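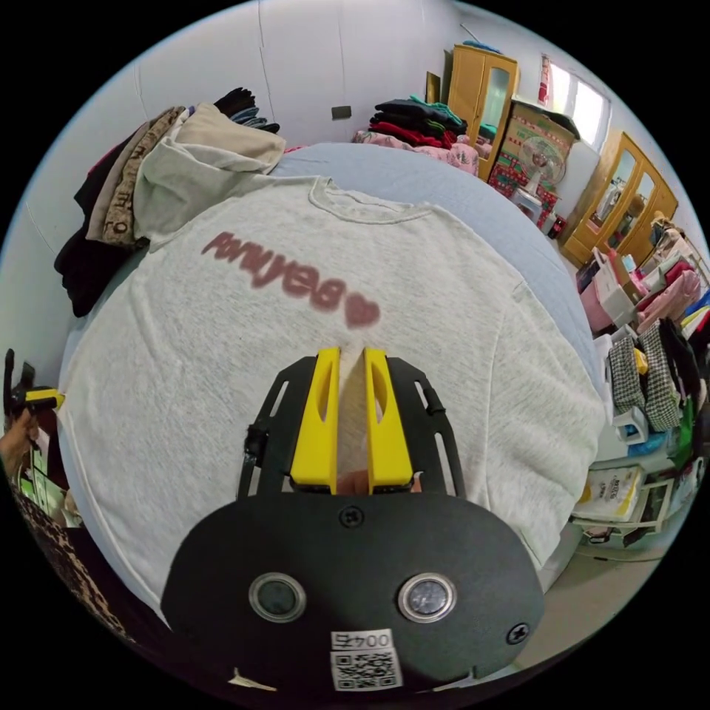 Section 4: Folding on the Bed

Home | Getting Started | Sorting | Folding | Drawers | Help

Last updated: September

If you've come straight from Section 3, you've got your clothes sorted and you're ready for my favorite part. I fold on the bed, always have. A table is better for your back (I'll get to that), but a bed gives you room to spread out, and most of us don't own a table big enough for a grown-up's T-shirt plus everything waiting its turn.

I'm Hok-lam Chiu, and I put this guide together for people who bought the Umavura drawer set and then wrote to ask me why their shirts wouldn't fit in it. They do fit! They just need to be folded to the right width, and for the standard drawer that's 13 centimeters.

Before you start

Pull the blankets back to the head of the bed so you're working on the mattress itself. A fluffy blanket underneath makes the shirt sink and you end up folding the bedding along with it. Keep the pile of things still to fold on one side, within reach, and put finished stacks at the head end where you won't lean on them.

Note: Hoodies and long things go in the same waiting pile, but leave them for last. They have their own steps in Section 5.

Folding a short-sleeved T-shirt

1. Lay one shirt flat on the mattress with the neckline pointing away from you. If it has lettering on the chest, start with the lettering facing up and check that it's right side out.

2. Smooth it with your palms, from the middle out to the side seams. It won't be perfect. A few ripples are fine, but chase out any big crease near the neck, as that one will still be there when you put the shirt on.

3. Flip the whole shirt over so the back faces up, and smooth it again.

4. Bring the left side in toward the middle, sleeve and all, then turn the sleeve back so it lies along the fold you just made. Do the same on the right. You should have a long strip, the same width from top to bottom. This is where you check it against the card guide that came with your drawers (the Kenura card is narrower, so please don't mix them up).

5. Fold the hem up until it stops just short of the neckline. I leave a gap of two fingers there.

6. Now fold in half, and in half again if you want it to stand up in the drawer. Thin cotton usually needs that extra fold - thicker shirts can get too chunky with it, so try one and see.

7. Turn it over and have a look. If there's a print on the chest, part of it should be showing on the front, and you can find the shirt you want without digging.

Caution: Don't press down hard on a printed design, and never run an iron straight over it. Iron from the inside or skip it. I ruined a Romaniuk concert shirt this way and I'm still a little sore about it.

Caution: Bend your knees or sit on the edge of the bed. I once did 34 shirts standing up on a Tuesday night and could hardly tie my shoes the next morning.

If the shirt keeps coming undone

Your strip is probably wider at the shoulders than at the hem. Go back to step 4 and pull the shoulders in a touch more. Slippery fabrics are a pain whatever you do - I roll mine and tuck them down the side of the drawer, or use the Bemar dividers if I have a spare one.

Carry your finished stacks over one at a time and go on to Section 5, Hoodies and Long Sleeves.

Contact | Copyright Umavura Home Guides | Back to top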